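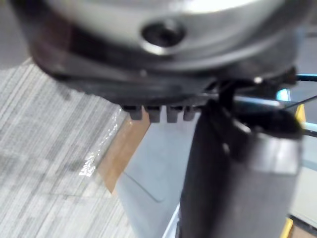
*Last edited: Monday, 4:54 pm*

**Cron job runs fine by hand but does nothing on schedule**

Posted by Precious Dagdag

I have a shell script that copies the day's log files to a backup folder and deletes the ones older than 54 days. When I run it from a terminal it works every time. When cron runs it, nothing gets copied and I get no error that I can find.

The crontab line is:

 0 6 * * * /home/precious/bin/rotate.sh

The script calls a small program named `urnus` to compress the files before the copy. It lives in `/usr/local/bin`. The server is called plimolby and I have a normal user account on it, no root. The system log shows the job starting at 6 every morning, so cron is reading the line. I have already checked that the script is executable.

What should I look at next?

**Rhea Aquino**

It's almost certainly your PATH. Cron doesn't read your `.bashrc` or `.profile`, so it starts with a very short PATH, often just `/usr/bin:/bin`. Your script can't find `urnus`, and if the copy depends on it, the rest never happens.

Put this at the top of your crontab, above the job:

 PATH=/usr/local/bin:/usr/bin:/bin

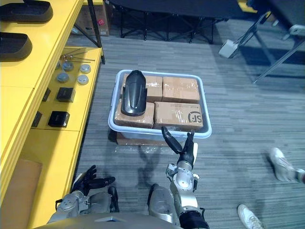

Then send the output somewhere so you can read it:

 0 6 * * * /home/precious/bin/rotate.sh >> /home/precious/rotate.log 2>&1

The `2>&1` part matters - without it the errors don't go into the file. If you see "command not found" in there, it was the PATH.

Also check for relative paths in the script. Cron starts in your home directory, so something like `cp logs/*.gz backup/` will look in the wrong place if you normally run it from another folder. Add a `cd` line with the full path near the top, and have the script exit if the `cd` fails. You are deleting files in there.

**usuga246**

had the same thing in December, just use full paths for everything

**Precious Dagdag**

It was both. The log said `urnus: command not found`, and after I fixed that there was a relative path on line 4. I put in the `cd` and it copied everything this morning. Thanks Rhea.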